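FOR IMMEDIATE RELEASE

Tedard releases Kilto 2, with new tools for cleaning up hand-held gripper recordings

HARKDALE, June. Tedard today released version 2 of Kilto, its software for turning recordings from hand-held grippers into training data for robot arms. The new version adds automatic segmentation, a rewritten pose tracker and a check that tests each recording against the limits of a chosen arm before it is used in training.

Kilto 2 is available now to all current license holders. The update carries no extra charge for customers with an active support plan.

Fabric handling was the main test case for this version. Cloth changes shape as it is lifted, hides its own edges and often covers part of the camera view. In the first version of Kilto, tracking was often lost when a sheet or towel filled most of the image, and operators had to mark those sections by hand or throw the recording out.

The new tracker combines camera images with motion sensor readings at every step. Previously the sensor readings were used only after the camera estimate had already failed. When the view is blocked, the tracker now carries the gripper's path forward from the sensor data and corrects it once enough fixed points in the room can be seen again. Sections tracked this way are flagged in the timeline, and users can choose to keep them, shorten them or leave them out.

Segmentation has also changed. Kilto 2 divides a long recording into separate actions using finger opening, hand speed and contact with the object. A user can rename, merge or split the results in the editor, and the changes are saved next to the original file. The original is never altered.

Tedard tested the release on 1,281 recordings of household cloth tasks, made in furnished rooms. The set includes folding, spreading, hanging and picking up a single edge from a pile. Median processing time for one recording fell from 8 minutes to 5 on the same workstation. The full test notes, including the tasks on which tracking still fails, are included with the release.

The arm check is new in this version. A person can reach over a bed or turn a wrist in ways that many arms cannot follow. Kilto 2 replays each recorded path against a model of the target arm and reports joint limits, speed limits and likely collisions with the arm's own base. Recordings that fail can be sent back for editing or kept for use with a different arm. Arm models are loaded from standard description files, and several can be checked in one pass.

Caputo, which makes planning software for light industrial arms, worked with Tedard on the format used for these reports. Caputo's planner can now read them directly, so that a path rejected in Kilto does not have to be tested a second time.

Recordings with more than one person at work are also supported. Each gripper is given its own track, and tracks made in the same room can be lined up on a shared clock. Kilto 2 does not try to identify people, and a masking tool is provided for teams that need to cover faces before files leave the site.

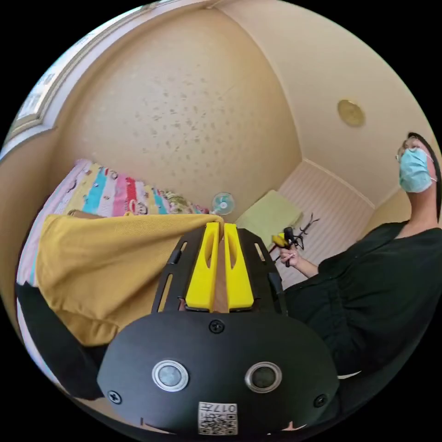

Some limits remain. Mirrors and large windows can still pull the tracker off course, and plain walls with little texture give it few points to work from. Very thin or sheer fabric is not reliably detected as being in contact with the fingers. Tedard plans to address contact detection in the next minor update.

Projects made in the first version open in Kilto 2 without conversion, but once saved they cannot be opened again in the older release. Tedard recommends keeping a copy of any project that is still shared with a team on the first version. Custom export scripts should be tested before moving over, as the names of two timing fields have changed.

The installer, release notes and a short migration guide are posted in the customer area of the Tedard site. Evaluation licenses can be requested through the same page.

About Tedard

Tedard develops perception and data tools for robot manipulation. The company is based in Harkdale.

Media contact: Tedard press office, Harkdale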